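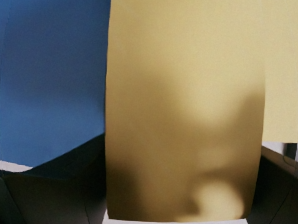

Site safety news: the solvent smell at Turnonstead

Quick one before the weekend rota goes out. Most of you will have heard something by now, and half of what's going round is wrong, so.

Tuesday, early shift. Smell of solvent reported by the loading bay at the Turnonstead works a bit after six. Alarm went on the fixed detector at the drum store a few minutes later. Building cleared, all gates shut, works fire team in. No one taken to hospital. Two people checked over by first aid for sore eyes and sent home on full pay.

Cause: a perished gasket on the transfer line between tank 12 and the filling hall. Not a valve, not a forklift, not "someone leaving a lid off", whatever you read on the noticeboard. The line was being brought back up after the weekend clean. Pressure came on, gasket went, solvent ran into the bund. The bund held. 335 litres pumped out by the end of the afternoon and gone off site by tanker the same night.

Nothing reached the drain. Water company came and took samples from the outfall and from the brook behind the Grevasside estate, results were clear. Copies are in the gatehouse if you want to read them, ask at the window.

What we don't know yet. Why a gasket fitted last March had gone hard so soon. Siltetti, who supplied it, have taken the broken one away along with three from the same box. Their report is due in a fortnight. Until then every gasket from that batch is coming out, 51 of them, and the lines they sit on stay shut down. So yes, filling hall two is off until further notice and the overtime with it. Sorry. We asked if it could be done in stages and the answer was no.

The roll call. Took too long. People went to the old assembly point by the bike sheds, which hasnt been the assembly point since the new fence went up. It is the grass by the weighbridge. Day staff, nights, contractors, drivers, everybody. If you're in the yard when it sounds, leave the vehicle, leave the keys in, walk. Do not cut back through the canteen for your coat.

Also the tannoy can't be heard in the pallet yard. Several of you have said so before and fair enough. A new speaker has been ordered.

Neighbours. A letter has gone to 900 homes on the Grevasside side saying what leaked and how much. If someone stops you at the gate or in the shop, you're allowed to say what's in this item. Anything past that, point them at the site office number on the letter. Same goes for the papers please.

Sivakumar are doing the outside review. They'll be on site from next week, and will want to talk to both shifts. It's voluntary, in paid time, and you can bring your rep. Say what you saw, even if its small. A couple of people thought they caught a whiff on the Monday night and didn't log it, and the reviewers would like to hear from them, no blame attached.

Near miss cards are back in stock, boxes by both clocking machines.

Gas test course moved to the upstairs training room, same time. Bring your pass.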